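Minutes – Pindum Shed Robot Build Night
February 22, 2020, back bench at the Zillurik workshop
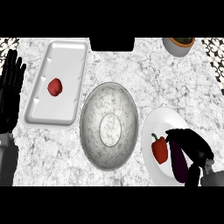 Two-arm sorting was first up, and it took most of the evening, as I suspected it would. We're still working in the simulator while the real arms wait on parts, and I'm pretty happy with how the kitchen bench setup is coming along. We had a good long chat about the eggplant. The right gripper has its fingers around the top end of it, on the plate next to the red capsicum, and half the room wanted it held closer to the middle so it doesn't swing when it's lifted. The other half (me included) reckoned the top is fine if we slow the wrist down. We agreed to try both before the next meeting and compare the logs.

Left arm. Its home position is too close to the tray and everyone's sick of it. I'll move it back and rerun the reach test. There was a side argument about whether the marble bowl should be a different colour from the marble counter, as the vision code keeps losing the rim. Decided to leave it alone for now – a hard case is handy to have.

Test runs. We did 500 overnight on the old Brirkilov computer and it only fell over once, which is a record for that machine! Next batch will use the new grip settings. Please don't turn it off at the wall, even if the fan is making that noise.

Parts order. The Moser servos are on back order again. We need 12 all up and the shop can send 5 now. Moved and carried that we take what they've got and start on the right shoulder. I'll put the order through and bring the receipt.

Workshop stuff. The good crimping tool has gone missing, so check your bags. The drill press is booked out for the first half of next meeting by the go-kart people, so do your bracket holes at home if you can.

Other business. Somebody asked about an open night for families. Lots of interest, no date yet. We'll want at least one real arm moving by then, so it's parked until the shoulder's together.

Wrapped up after 2 hours. Whoever has the shed key, please bring it back next time.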